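Chapter 7
Keeping Food: Air, Water and Time

Before you start: read the label on something in your refrigerator. Anything will do. You'll need it on page 97.

My grandmother kept her bread in a drawer. It was a deep drawer lined with a cotton cloth, and the loaf lived in there from Saturday to Wednesday, getting a little tougher each day, and by Thursday it was soup. When I moved into my first apartment I kept my bread in the plastic bag it came in, tied shut, on top of the refrigerator where it was nice and warm. By Wednesday mine was green. I was pretty smug about plastic bags in those days, so this came as a shock, and I blamed the bakery.

It took me years (and one very patient chemistry teacher) to see what was going on. Grandma's bread lost water to the air. Mold needs water, so the drier her loaf got, the less it had to offer. My bag held all the water in, right up against the crust, and then I put the whole thing somewhere cozy. I couldn't have done better if I'd been trying to grow mold on purpose — and in Activity 7.2 you will be trying, so remember the recipe.

This chapter is about the stuff that happens to food between the day you bring it home and the day you eat it or throw it out. In Chapter 6 we looked at heat, and how cooking changes proteins and starches. Now the stove is off. Things are still changing, only slower, and most of the changes come down to what can get in and what can get out.

Let's take water first. Water moves from damp places to dry ones until things even out. A cracker left on the counter in a humid kitchen goes soft. A slice of cake left on the same counter goes hard. That used to drive me nuts as a kid! Same counter, same afternoon, opposite results. But the cracker starts out drier than the air around it and the cake starts out wetter, and each one drifts toward the middle. Put the cracker and the cake together in a closed box and the air in the room hardly matters anymore. The cake hands its water over to the cracker, and you end up with two disappointing snacks. Store them apart.

Oxygen is next. It turns the cut side of an apple brown and it makes old walnuts taste like paint. Fats are the ones to watch here. Oily foods such as nuts, whole wheat flour and brown rice go off sooner than you'd guess, and white rice, with most of its oil milled away, will sit quite happily for ages. A tight lid helps, but only so much, and I want you to think about why before we get to Section 7.3. What is in the box along with the walnuts, when the box is half full?

Then there are the living things: molds, yeasts and bacteria. A lid does not kill any of them. I'll say that again in every section of this chapter, and my students still write on the test that a sealed box "keeps the germs out," as if the germs weren't sitting on the lettuce when it went in. What a closed box can do is keep new ones from landing, stop the raw chicken from dripping on the salad, and keep the onion smell out of your butter. The cold does most of the rest, by slowing everything down. Cold doesn't kill much either, sorry.

Temperature gets its own section (7.4), with a long table I'd like you to copy out by hand. Yes, by hand. I had to do it too, from a blackboard, with a teacher who read the numbers out fast and didn't repeat them, and I can still tell you most of them.

A word about words. When I say "airtight" in this book I mean that you couldn't notice any air moving in or out over a day or so. Almost nothing in a home kitchen is airtight for a year. Plastic lets a tiny bit of gas through even when the lid fits well, glass lets through next to none, and paper might as well be a window screen. We'll measure some of this in the lab with 100 grams of dry rice per group, a kitchen scale and a lot of waiting. Bring a sweater, the lab is cold.

Key terms for this chapter: moisture migration, oxidation, rancidity, staling, headspace, cross-contamination.

Staling deserves a warning. Most people think stale means dry, and it's only partly so. Try warming a stale slice in the toaster and see how soft the middle gets. We'll come back to it.
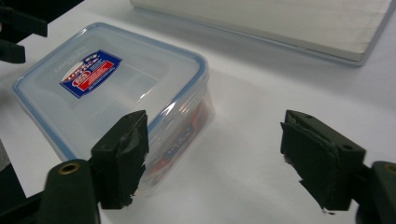 Paraschiva Chiriac objected, on reading the draft of this chapter, that the walnuts ought to come before the bread, as students eat more nuts than they think and hardly ever sniff them first, and that the part about headspace made no sense until you had smelled a rancid one.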